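Fludent Portable Steamer: Owner's Guide
Section 4: Getting Ready for Your First Steaming 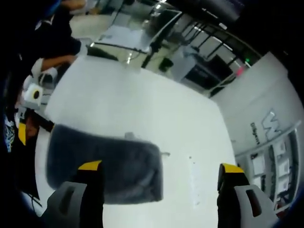
Steam is a wonderful thing for fabric, and once you get the hang of it you may find the iron stays in the closet for weeks. This section takes you from a dry tank to your first finished piece. Set aside a quiet half hour the first time through, and pick something forgiving to practice on (a cotton pillowcase is perfect!).

Before you start

Stand the base on a level floor with the hose hanging free. The model sold through our Pavthorpe store has the short hose, so keep the base within arm's reach of your work.

CAUTION: Steam burns. Keep your free hand out of the steam path, and never steam clothing while someone is wearing it.

Filling the tank

1. Make sure the dial is at OFF and the plug is out of the wall.
2. Lift the tank straight up by its handle and turn it over.
3. Unscrew the cap and fill with cool tap water up to the line. In hard-water areas, use half tap and half distilled.
4. Screw the cap back on firmly, turn the tank upright and lower it until it clicks.

NOTE: Please don't add perfume, starch or fabric softener. We love a nice-smelling shirt too, but these leave a film inside the heater. Linen spray goes on after steaming, once the fabric has cooled.

First steaming

5. Plug in and turn the dial to 1. The light blinks while the water heats and holds steady when it's ready.
6. Point the head away from you, over a sink or an old towel, and hold the trigger for 14 seconds. A little sputtering and a few drops are normal on a new unit.
7. Hang your practice piece and pull the bottom hem lightly with your free hand.
8. Work from the top down in slow, overlapping strokes. Let the steam do the smoothing; there's no need to press hard.
9. Leave the piece hanging for 6 minutes before you fold or wear it.

Velvet, fleece and other fabrics with a pile

These are where a steamer really shines! Clip on the Manole brush, hold the head just off the surface, and steam from the back of the fabric wherever you can. Then brush once, lightly, with the nap. Always test an inside seam first.

CAUTION: Let the head cool completely before you attach or remove the brush.

If no steam comes out

Check that the tank has clicked into place and that the hose has no sharp bends. If the light blinks fast and keeps blinking, unplug the unit, let it cool and turn to the descaling steps in Section 6. Replacement caps are part number 693 and can be ordered from the Prirnberg parts desk.

Guide revised 1/20/19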